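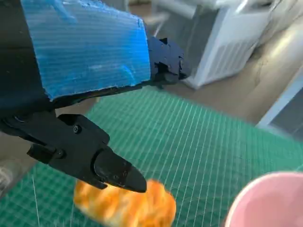

Ticket: wrist cam frames stale in pick planner
Opened by: Ozan Türkmen
Component: Pimia perception node
Status: open, workaround in place

Pick on the bread roll keeps planning to the wrong spot. Detector is fine, box is good, class is good. Pose lands short every time the arm is moving. Arm parked = no problem.

09:40 -- checked hand-eye calibration first. Clean. Reran it anyway, same numbers.

10:15 -- logged stamps. Frame comes in 179 ms older than the joint state it gets paired with. So we project an old picture through a new wrist pose. Explains the offset. Roll is smeared in the moving frames too, but thats exposure, separate ticket.

11:05 -- replayed 258 picks from the Abubakari bag. Every bad one has the arm still moving at capture. Cup picks go off the same way, just less.

Honeylyn Manalastas, 11:30: driver stamps on arrival, not on capture. Changed in January when we moved to the Vuvov build. Try use_device_time: true and drop the sync slop to 100 ms.

13:20 -- did both. Lag gone, but the sync node now throws out pairs, 1,415 dropped in one run. Queue size was still 1, bumped it. Drops stopped. Havent rerun the full replay yet.

Workaround til then: planner waits for zero joint velocity before it takes a frame. Slow but ok.

TODO: same flag on the Prastier cell, Honeylyn has the config -- pls dont merge before replay is done.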